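How a Pharmacy Gets Your Medicine Ready

A pharmacy is a place where medicines are stored, checked, and handed out. The person in charge is called a pharmacist. A pharmacist studies for years to learn what medicines do inside the body. Most pharmacies also have pharmacy technicians, who count, pour, label, and keep the shelves in order.

What is a prescription?

A prescription is a written order from a doctor, a dentist, or another trained person. It gives the name of the patient, the name of the medicine, the strength, and how often to take it. Many prescriptions are sent by computer. Some are still on paper.

Step 1: Reading the order

The pharmacist reads the prescription and looks at the patient's record. The record lists allergies and other medicines the patient takes. Two medicines can sometimes cause trouble when they are in the body together. This is called an interaction. If something does not look right, the pharmacist calls the doctor.

Step 2: Working out the dose

The dose is the amount of medicine taken at one time. For children, the dose often depends on body weight, which is measured in kilograms. An adult who weighs 80 kilograms may need a larger dose than a child does. With some medicines, age matters too.

Foods can change how a medicine works. Grapefruit is the best-known case. It can slow down the way the body breaks down certain medicines, so more of the medicine stays in the blood. The label or the pharmacist will say if a food should be avoided.

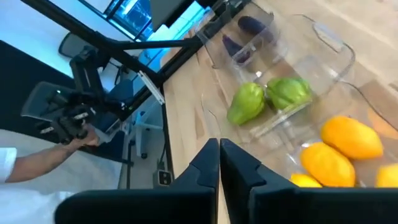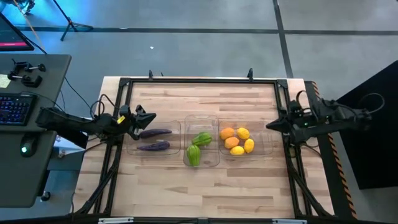 Eggplants in a clear container. The eggplant is a fruit to a botanist and a vegetable to a cook.

Step 3: Counting and measuring

Tablets are counted on a flat tray with a tool called a spatula, or by a counting machine. Liquids are measured in milliliters. One milliliter is a very small amount, so liquid medicine for children often comes with an oral syringe. An oral syringe has no needle. Kitchen spoons are not used because they come in different sizes.

Step 4: The label

The label shows the patient's name, the name of the medicine, the dose, and the date. It may also have a number. At the Bailly pharmacy, where Desta Negussie works, a label might read "Rx 3,782." The next time the patient needs that medicine, the number helps the staff find the order.

Step 5: The last check

The pharmacist compares the medicine, the label, and the prescription one more time.

Words to know

Dose: the amount of medicine taken at one time.
Interaction: when one medicine or food changes how another medicine works.
Refill: more of the same medicine from the same prescription.

Safety rule: take medicine only when a trusted adult gives it to you.

Text: Marcelle Hoarau
Updated Nov 12, 2023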